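4. Setting up a public vigil or march

This section is for local stewards of the Wokano network who are organising a public event in memory of a person who has died in custody or during contact with the police. Read it together with Section 3 (Working with the family). The wording was last revised on November 27, 2022.

4.1 Before any date is announced

1. Obtain the family's agreement to the date, the place and the name of the event. Verbal agreement is enough at this stage, but it must be written up the same day and sent to the casework desk.

2. Ask the family who will speak for them. Record one main contact and one alternate. Stewards must not give interviews on the family's behalf.

3. Check whether an inquest or a trial is under way. If so, send all leaflets and speeches to Adwoa Ametepe at the legal desk before printing.

CAUTION: Do not name individual officers on placards, leaflets or social media while proceedings are active. This may be treated as contempt of court and may harm the family's case.

4.2 Notice and route

4. For a march, give written notice to the police at least six clear days in advance. The notice must state the date, the start time, the route, and the name and address of an organiser. A static vigil does not normally require notice, but the council should be told if a road or square will be used.

5. Walk the whole route at the hour at which the march will take place. Mark dropped kerbs, roadworks, narrow pavements and places where a crowd could be held back safely.

6. Confirm insurance. The Wokano group policy covers static events of up to 3,000 people. Larger events, and all marches, need separate cover, which the office will arrange on request.

Note: The Arthur Street assembly in May drew almost 4,000 people against an expected 3,000. Where numbers are uncertain, plan for the higher figure.

4.3 Stewards and young speakers

7. Appoint a chief steward and brief all stewards together. Each steward should carry the legal support number on paper as well as on a telephone.

8. Where a speaker is under 16, obtain written consent from a parent or guardian. No child under 13 may act as a steward.

9. Provide a quiet room close to the event for relatives and young speakers, with water, seating and a door that closes.
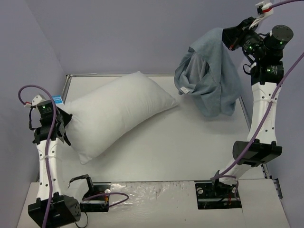 10. Keep the quiet room open for one hour after the last speech. Press and police liaison officers are not admitted unless the family asks for them.

4.4 After the event

11. Complete the steward's log within two days and return it to Kojo Lamptey at the Asero office. Include any arrests, injuries or complaints — however minor — and the names of witnesses who are willing to be contacted.

12. Telephone the family's main contact. Future events are to be discussed only if the family raises them.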